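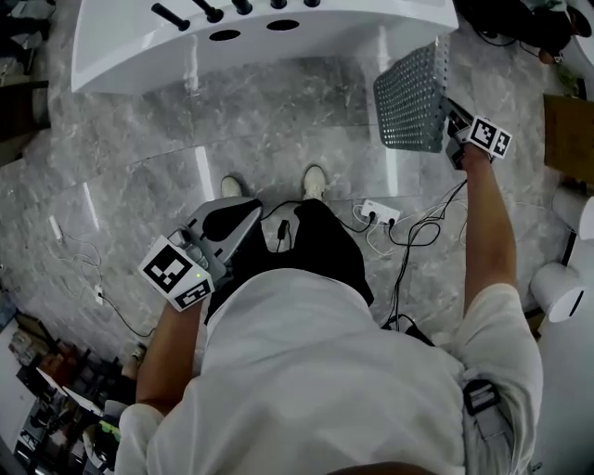
Udbridge group trains two-arm policy from hand-held gripper data

Researchers at Udbridge have reported a method for training two-arm robots on data recorded by people, with no robot present during collection. An operator works with a gripper in each hand while a head-level camera records the view. Fiducial blocks mounted on the grippers give the pose of each hand.

The group, led by Miłosz Sowa, used around 300 recordings made in furnished rooms and tested the resulting policy on 11 household tasks. Most failures came when a marker block turned away from the camera for more than two seconds - the pose estimate then drifted and the grasp closed early. Adding a motion prior between the two hands reduced the drift but did not remove it.

Code is due in April under the project name Plevness.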